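3.2 Ce que les familles écrivent, et ce qu'elles laissent de côté

J'en viens au corpus, et je préviens tout de suite que je n'avais pas prévu d'y passer autant de temps. Au départ, je voulais une petite série d'avis de décès, de quoi vérifier une intuition sur l'ordre des prénoms, et puis Carolina Barreto m'a ouvert les archives de Fuvesa (le portail où les pompes funèbres de la région déposent leurs annonces) et je me suis retrouvée avec 800 avis sur les bras. J'en ai gardé 200 pour l'analyse fine, ceux dont je pouvais lire à la fois la version publiée et le brouillon remis par la famille. C'est de ceux-là que je parle dans cette section, sauf mention contraire.

Première chose qui m'a frappée en lisant les brouillons : on n'y commence presque jamais par le défunt. On commence par soi. « Nous sommes bouleversés », « Maman nous a quittés », « C'est avec une peine immense que ses enfants », et le nom complet arrive à la troisième ligne, parfois plus bas. Dans la version publiée, l'agence a tout remis à l'endroit : nom, prénom, âge, commune. Je ne lui reproche rien, un avis doit d'abord permettre au lecteur de savoir de qui il s'agit ! Mais quelque chose se perd au passage, et c'est ce quelque chose que j'essaie de suivre ici.

Prenons la liste des proches. Rozália Győri, avec qui j'ai codé les avis, a proposé de distinguer la parenté « déclarée » (fils, sœur, épouse) et la parenté « racontée », c'est-à-dire toutes ces formules qui s'allongent parce que le mot juste manque : « celui qui fut comme un frère », « la maman de ses petits-enfants », « son compagnon des dernières années ». J'étais sceptique, je l'avoue, je trouvais la frontière floue. Elle avait raison et j'avais tort. La parenté racontée est fréquente dans les brouillons, beaucoup plus rare une fois l'avis imprimé, et ce sont toujours les mêmes personnes qui disparaissent ou qui se retrouvent rangées sous « ses amis » : l'ex-conjoint resté proche, la belle-fille après un divorce, la voisine qui passait tous les matins.

Le cas de l'ex-conjoint mérite qu'on s'y arrête. Dans la famille que j'appellerai Szűcs, le brouillon nommait l'ancienne épouse juste après les enfants, avec une phrase entière sur les étés passés ensemble. L'annonce publiée la place tout en bas, sans la phrase. Quand j'ai demandé à la fille aînée si elle avait donné son accord, elle m'a répondu qu'elle avait relu l'épreuve un soir, debout dans la cuisine, et qu'elle avait vérifié les horaires de la cérémonie. Le reste, elle ne l'avait pas vu.

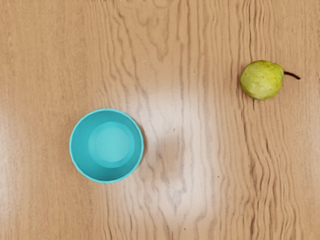

Cette relecture rapide revient dans presque tous mes entretiens, et elle complique sérieusement l'idée d'un « choix » des familles. On lit souvent l'avis de décès comme un autoportrait du groupe, une sorte de photo officielle dont chacun aurait négocié sa place. Je l'ai lu ainsi moi-même, dans un travail précédent, avec un aplomb qui me gêne un peu maintenant. Sur les 15 familles que j'ai rencontrées, seules 2 se souvenaient d'une vraie discussion sur l'ordre des noms. Les autres avaient rempli un formulaire.

Parlons-en, du formulaire. Celui de Tendari, le logiciel qu'utilise la majorité des agences de mon terrain, propose un menu déroulant pour le lien de parenté. On y trouve l'époux, l'enfant, le frère, le neveu, le filleul (il y est, et j'en ai été toute contente), puis une case « autre » suivie d'un champ libre très court. Tout ce que Rozália appelle parenté racontée doit passer par là. Vous imaginez le résultat : on abrège, on renonce, on met « ami ». Une employée de l'agence Beller m'a raconté qu'elle contournait le problème en tapant la phrase dans le champ prévu pour les remerciements au personnel soignant, ce qui explique d'ailleurs quelques annonces assez étranges que j'avais d'abord classées comme des erreurs de saisie. J'ai donc repris mon codage en avril, avec une catégorie de plus et beaucoup de café.

Il y a aussi la question des morts qui accompagnent le mort. L'énumération de ceux qui l'ont précédé est peu présente dans les avis francophones que j'ai lus, alors que les familles y pensent énormément. Dans les brouillons, elle prend des formes très libres : « il a rejoint Papa », « elle retrouve enfin son petit garçon ». Je m'attendais à ce que l'agence coupe ces phrases, trop religieuses ou trop intimes pour la page, et c'est l'inverse que j'observe : on les garde, souvent mot pour mot, en les plaçant en tête comme une épigraphe. Mon hypothèse, que je donne pour ce qu'elle vaut, est qu'elles ne gênent personne dans la hiérarchie des vivants. Un défunt n'a pas de rang à tenir sur la liste. L'ancienne épouse, si.

Je signale enfin une limite que Carolina m'a fait remarquer en relisant cette partie. Les brouillons conservés sont ceux qui ont été remis par écrit, sur papier ou par courriel. Or bien des familles dictent leur annonce au téléphone, et celles-là, je ne les entends pas. Il est possible qu'au téléphone la parenté racontée soit encore plus abondante, ou qu'au contraire on s'en tienne à l'essentiel parce qu'on pleure et qu'on veut raccrocher. Je n'ai aucun moyen de trancher avec ce corpus. La section suivante reprend la question par l'autre bout, à partir des échanges entre les employés de Beller et les proches au moment de la commande.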